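Giving up the big shop

January 27, 2026

We stopped doing a weekly supermarket shop last May. I said I would write about it once we had been at it long enough to have an opinion, and now we have.

The old way was one large trip to the Vosarell on the ring road outside Orkgate. It took most of a morning, with the drive and the unloading, and by the end of the week we were throwing out salad and eating toast. I kept the receipts for a month before we changed and the total was just under £400 for two adults and a teenager. That included cleaning things and cat food but no alcohol.

The new way is small shops, three or four times a week, mostly on foot. There is a greengrocer at the bottom of our road, a butcher two doors along from it, and a Toom a bit further on for everything in packets. The walk to the Toom is 23 minutes there and back, if I don't meet anyone.

The first few weeks were not good. I had no idea how to buy food for two days. I would come home with three onions and no idea what went with them, and then have to go out again. I spent more than before, mainly at the butcher, where I felt I had to buy something every time I went in. I have got over that. He doesn't mind if you only want four sausages.

What helped was writing down the evening meals for the next two days and nothing else. No plan for the whole week. Lunches are leftovers or eggs. Breakfast is porridge, and oats are one of the few things I still buy in quantity, along with rice, flour, tinned tomatoes and tea.
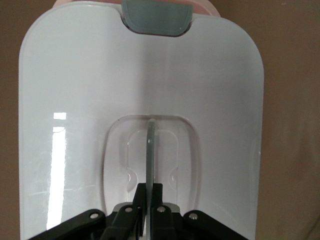
Storage has been the other change. We used to have a chest freezer in the garage as well as the one in the kitchen, and it was mostly full of bread and things in tubs with no labels. I emptied it over the summer. Some of it we ate, including a lamb stew that must have been two years old and was fine. A fair amount went in the bin. The freezer itself went to a neighbour and I don't miss it, though I do wish I had kept one of the wire baskets for potatoes.

The fridge is half empty most days now. This bothered me at first and I kept thinking we had run out. You can see what is in it, though, and very little gets lost at the back. We put the food bin out with hardly anything in it some weeks.

As for money, it has settled at a saving of £40 a month. I had expected more. The greengrocer is cheaper than Vosarell for most vegetables and dearer for fruit, and the butcher is dearer for everything except mince. The saving comes from not wasting so much, and from not walking past the middle aisle with a large trolley. We also use less petrol, which I haven't counted.

There are drawbacks. Bad weather is the main one. In November it rained nearly every day and I got tired of carrying wet bags. Heavy things are awkward, so cat litter and washing powder are still fetched by car, every six weeks or so. If someone is ill or working late, the shopping doesn't get done and we have beans. It also only works with shops close by. When we lived out at Vurkholm the nearest one was a petrol station, and I would not have tried it there.

I am going to carry on until the spring at least. The next thing I want to sort out is bread, as the Toom loaf goes stale in a day and the bakery shuts before I finish work. I may go back to making it. I have the flour.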